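Section 3: Setting up the pickup corner 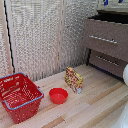 Before you load anything, you want a clear bit of floor and a basket you can reach into without bending double. I'm Veronica, I wrote most of this guide, and I've set up the Nonulano pantry kit in three different rooms by now, so I've made all the mistakes already. Any shopping basket will do as long as it has slotted sides and handles that fold down along the rim, like the red one on my floor, and I'd keep one small bowl nearby for the loose bits (mine's red too, I like things to match!). Boxed snacks get stood up on edge while you sort, so you can see the broad face and tell what you've got.

What you need for this section:
One basket
One shallow bowl
The shelf labels from your kit (there are 25 on the sheet)
Whatever groceries you're putting away

Step 1. Sweep the floor. Crumbs find their way through the slots in a basket and you'll be chasing them all week.

Step 2. Put the basket down close to the wall and fold both handles flat. If one pops back up, press it down at the corners, not in the middle.

Step 3. Set the bowl where your free hand lands naturally. I'm right-handed and I like it to the right of the basket, but Traian Grecu does it the other way round and gets on fine.

Step 4. Take out the boxes first and stand them up. Bags and packets come next. Cans go last, straight onto the bottom shelf.

Note: a tall, thin box will topple if you bump it. Lay it down if you've got kids or a dog running through.

Step 5. Drop twist ties, clips, stock cubes and single sweets into the bowl as you find them. Empty it when it's half full.

Step 6. Stick a label on the shelf edge and fill that shelf before you start the next one. I used to label everything up front and then peel half of it off again, what a waste of a Friday evening.

Caution: don't carry a full basket by one handle. Use both, and keep it under 5 kilos if you're going up stairs.

Caution: if you're working next to a cabinet with long bar handles, leave enough room to pull the drawers all the way out. I caught my hip on one of those bars and said a few words I won't print.

Step 7. Wipe out the basket with a damp cloth and let it dry before it goes back on its hook. The hook is the larger of the two in the Lodell bag, and putting that up is covered in Section 4.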